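Voneo 木製天板用オイル 300ml

商品番号 1,923
取扱い Zultstead オンラインストア
在庫あり

Voneoは、無垢材や突板のテーブル、カウンター、棚板に使う浸透タイプの仕上げオイルです。亜麻仁油を主成分とし、表面に厚い膜を作らず、木の内側に染み込んで固まります。塗装面の艶は控えめで、木目の濃淡がそのまま残ります。製造は家具塗料メーカーのTrorasumです。

色は「クリア」と「ハニー」の2種類です。クリアは塗る前の木地をやや濃くした程度の色になります。ハニーは黄みを少し足した調合で、オーク、タモ、ラバーウッドなど明るい色の材に向いています。ウォールナットなど濃い色の材では、クリアとハニーの差はほとんど出ません。

塗り方

下地は180番から240番の紙やすりで、木目に沿って研磨します。研磨粉は掃除機で吸い取ってから、固く絞った布で拭き、完全に乾かしてください。ウレタン塗装やラッカー塗装が残っている面にはオイルが入りません。古い塗膜は剥がしてから使います。

缶をよく振り、布または刷毛で薄く塗り広げます。15分ほど置いて、表面に残った油を乾いた布で拭き取ります。拭き残しがあるとべたつきの原因になります。2回目は8時間以上あけてから塗ってください。冬場や湿度の高い日は翌日まで待つほうが確実です。

食卓や作業台など水のかかる場所では2回塗り、棚板や飾り台では1回塗りで足ります。木口は吸い込みが多いため、側面より先に塗り、途中で足していくとむらになりにくくなります。

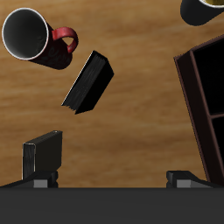

この記事は約4分で読めます

塗装後の扱い

指で触れてべたつかなくなれば、軽い物は置けます。完全に硬化するまでは一週間かかります。その間は水拭きを避け、マグカップや花瓶を置くときはコースターを敷いてください。硬化後も、濡れた器を長く置いたままにすると輪じみが残ることがあります。

普段の掃除は乾拭きか、固く絞った布での水拭きです。アルコールや漂白剤を含む洗剤は油分を抜くため使えません。コーヒーやお茶をこぼしたときは、早めに拭き取ります。しみになった場合は、その部分を240番の紙やすりで軽く研磨し、Voneoを薄く塗り直してください。部分補修ができるのは浸透タイプの利点ですが、ハニーは周囲と色がずれることがあるので、天板の裏などで試してからにします。

塗り直しの目安は、食卓で年に1回、棚板で2年から3年に1回です。水を数滴垂らして、玉にならずに染みていくようなら時期が来ています。

仕様

内容量:300ml
主成分:亜麻仁油、桐油、植物ワックス
色:クリア、ハニー
塗布面積の目安:1回塗りで4平方メートル
用途:屋内の木部(床には使用できません)
保管:直射日光を避け、蓋を閉めて立てて保管
開封後の使用期限:1年

使用上の注意

オイルが付いた布は、丸めて放置すると酸化熱で自然発火するおそれがあります。使い終わった布はすぐに水に浸し、お住まいの自治体の指示に従って処分してください。作業中は窓を開け、火気の近くで使わないでください。手荒れしやすい方は手袋をお使いください。ナッツ類や亜麻にアレルギーのある方は使用を控えてください。

あわせて使う商品

Mussa 研磨パッド(3枚入り)
2回塗りの間の軽い研磨に使います。紙やすりより目詰まりが少なく、水洗いできます。

Mussa 拭き取り布(10枚入り)
毛羽の出にくい綿の布です。食卓1台の2回塗りで4枚ほど使います。

購入された方の声

ダイニングテーブルに使用。以前のオイルより匂いが穏やかで、翌朝にはほとんど気にならなかった。缶の口が細く、注ぐときに少し垂れる。(クリア、2回塗り)

タモの棚板にハニーを塗りました。思ったより黄色くなったので、次はクリアにします。手触りは良いです。(ハニー、1回塗り)

5月に塗った机がまだ水をはじいています。説明どおり薄く塗ったのがよかったと思います。(クリア、2回塗り)

配送と返品

未開封の商品に限り、到着後8日以内の返品を承ります。引火性の塗料を含むため航空便は利用できません。離島への配送は通常より日数がかかります。送料は購入手続きの画面で確認できます。

文:Mwanaisha Mugo(Zultstead 商品担当)
最終更新日:2023年12月4日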